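Teaching a robot to tidy up by remote control: a beginner's guide

Posted 12 August 2018 by Montserrat Jaramillo

I have wanted to write this one up since March, when I first got a simulated robot to repeat something I had shown it. It was only a short trip across a room and a reach towards a box, and I still ran downstairs to tell everyone! If you have a computer that can manage a 3D scene and a gamepad with two sticks, you can have a go this evening.

Before you start

I use a teaching program called Dondix, but the steps are much the same in anything that lets you drive a robot and save what you did. Put driving on the left stick and the arm on the right. Set one button to start and stop recording, and another to throw the last run away (you will use this one a lot).

Spend a while just driving. Don't record. Get used to how far the robot rolls on after you let go of the stick, and how wide it swings when it turns.

Step 1: Pick one small job

Mine was "go to the cardboard box by the wall". Tidying the whole room can wait. Choose something you can do from start to finish without stopping to think, and write it down in one sentence, then stick to that sentence for every run.

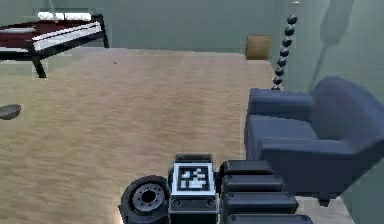 The practice room from the robot's side, with the box at the back next to the blue armchair.

Step 2: Record your first runs

Start recording, wait a moment, then drive. Go gently on the sticks — a slow, smooth run teaches far more than a fast one full of corrections. Keep the arm tucked in while you travel and only bring it out once you have come to a stop. When you finish, let go of everything before you press the button, or the last few moments will be full of twitches.

I made 16 runs for the first lesson. Change the starting spot each time: a bit to the left, further back, turned slightly away from the box. If every run begins in the same place, the robot learns that place and gets lost the minute you move it.

Step 3: Play them back

Watch every run. I know, I know, but it's fun once you get into it, and you'll spot your own bad habits. Mine was to stop halfway and wiggle while I made up my mind. The robot copied the wiggle perfectly. I threw out four runs and recorded them again.

Step 4: Move on to doors and furniture

Once the short trip works, try a longer one past things the robot could bump into. Glass doors are great practice, as you can see the room beyond through the panes and it's tempting to steer straight for it. Table and chair legs are good too. Aim for the middle of the open floor, and make your turns early and wide.

My sentence for this lesson was "go to the small sofa and stop in front of it". Do a few runs that start out badly, say pointing at the table, and then steer back on course. Those rescues are worth having, and I put them in their own folder so I can train with and without them.

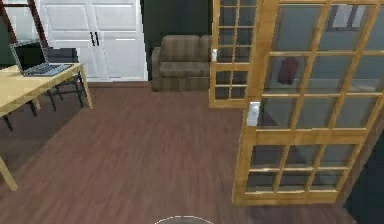

Damián Cisneros wrote in to say that he lets his rescues start recording only once the robot is already pointing the wrong way, so it learns the way back and never the mistake. He also keeps the turning speed at half until the straight runs are clean. I've tried both this week and my second lesson is much steadier for it, so thank you, Damián!

Step 5: Train, test, add more

Press train and go and have your tea. Afterwards, test from starting spots you didn't use when recording. Where it goes wrong, record two or three extra runs from just there and train again. My sofa lesson ended up with 17 runs in the folder, plus the rescues.

Next time I'll cover opening and closing the gripper, and how to set up the buttons for it.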